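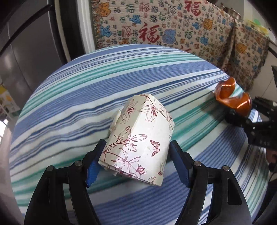 Barcode labels from the Þrastardóttir wing rejected at lab intake

Status: Closed (reopened, closed again)
Site: Uvimham, outpatient pathology
System: Sevlow lab records, Cornard label printers
Priority: High. Was Low until a courier left with the wrong bag.

Summary as first reported

Tubes drawn in the Þrastardóttir wing arrive at the intake bench with labels that look fine and do not scan. The analyzer shows error 53 and spits the rack back. Tubes from every other wing go through without complaint. Front desk reports that they have turned the printer off and on, and would like credit for having done so before being asked.

Wednesday, 7:40 am

Picked up the ticket. Asked for a sample label and received a photocopy of one, enlarged, with the barcode crossed out for patient privacy. Asked again.

Looked up error 53 in the analyzer manual. It means "specimen not recognized." The suggested action is to present a specimen that is recognized.

8:25 am

Walked over. The label is neat and well printed. Patient name is right, collection time is right, tube type is right. The barcode is crisp and reads on my handheld scanner first time. It just doesn't read as anything Sevlow has heard of. The accession number coming off the scanner is missing its last two characters, and one of those is the check digit, so the analyzer is correct to refuse it. I apologized to the analyzer in my head.

Please note for anyone working this later: the human-readable number printed under the bars is complete. The bars aren't. If you compare by eye you will conclude that everything is fine, as did the morning shift, the evening shift and me.

9:10 am

Things tried, in order, with results:

Swapped label rolls. No change.
Cleaned the print head. No change, though it needed it.
Moved the wing's printer to the main draw station. It prints good labels there.
Moved the main station's printer to the wing. It prints bad labels there.
Moved both back. Was asked by a phlebotomist if this was going to be an all-day sort of thing.

So the Cornard hardware is off the hook. The fault follows the room.

10:05 am

Called the Sevlow help line. Was told the label template is the responsibility of the printer vendor. Called Cornard. Was told the label data is the responsibility of the records vendor. Both were very pleasant. Both asked whether I had tried turning the printer off and on, and I was able to say that the front desk had.

11:30 am

Found it, I think. The wing used to be set up in Sevlow as OUTPT EAST. Last month it was renamed for the donor family, the sign went up, there was cake, and somebody updated the location table to match. Very proper.

The name has 13 letters. Sevlow doesn't count letters, it counts bytes, and the Þ and the ó take up 2 each. That makes 15. The location field is 15 bytes wide. So it fits, exactly, with no room left over, and Sevlow saves it without a murmur.

The trouble is in the label template. It works out how long the whole string should be by counting letters, then sends that many bytes to the printer. It comes up two short, and the thing at the tail end of the string is the accession number. The text line underneath is sent separately, so it prints in full and looks innocent.

Tested by renaming the location THRASTARDOTTIR in the training system. Labels scan. Renamed it back. Labels don't. Did this a few more times than strictly needed.

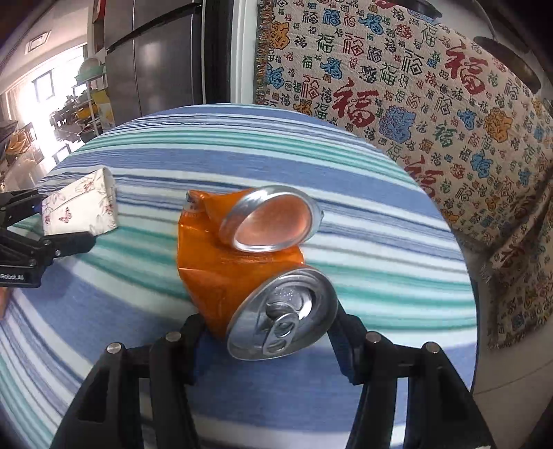
12:15 pm

Raised the obvious workaround, namely using the plain spelling in the location table until the template is fixed. Site management would like the name to stay as the family spells it. I have some sympathy with that. I also have a refrigerator shelf full of tubes, several of them potassiums, and a potassium doesn't improve with keeping.

Settled on a short code, TW, for the location field, with the full name kept in the display field, where patients and donors see it and no barcode goes near it. Why there are two fields for this is covered in the Sevlow setup guide, which we all now have open.

1:50 pm

Change made in live. Printed test labels from every station in the wing. All scan at intake. Analyzer has stopped sulking.

Backlog: 61 tubes on the hold shelf with short barcodes. These must NOT be relabeled by typing the number in from the text line, even though the text line is right. Reprint from the order, check name and date of birth against the tube, second person signs. Yes, all of them. The potassiums and anything else past its stability window go back to the ordering clinic as a redraw, with a phone call and not just a message in the portal.

3:20 pm

Backlog cleared. Redraw list phoned through. Closing.

4:05 pm

Reopened by front desk. Wristbands from the wing now say TW where they used to show the full name, and a patient has asked if he is in the right building. He was.

Wristband template pulls from the location field and not the display field. Changed it over. The band doesn't carry the accession number, so there is nothing on the end to lose. Checked that the bars on the band still scan at the bedside. They do.

Root cause

Label template measures the string in characters and sends it in bytes. Any location, ward or patient name with an accented letter on the same line would do it. We have been lucky with locations. I have checked the patient name line and it is built differently, and comes through whole. Went back through old held specimens for other cases and found none.

Follow-up

Defect logged with Sevlow, who now agree it is theirs. Fix promised in "a future release." I have asked for a month and been given a ticket number.

Intake bench: if you see error 53 again from one location only, check the location name before you move any printers. They are heavier than they look.

Anyone renaming a wing, a room or a closet, please tell the lab systems desk before the cake.

Closed 4:40 pm.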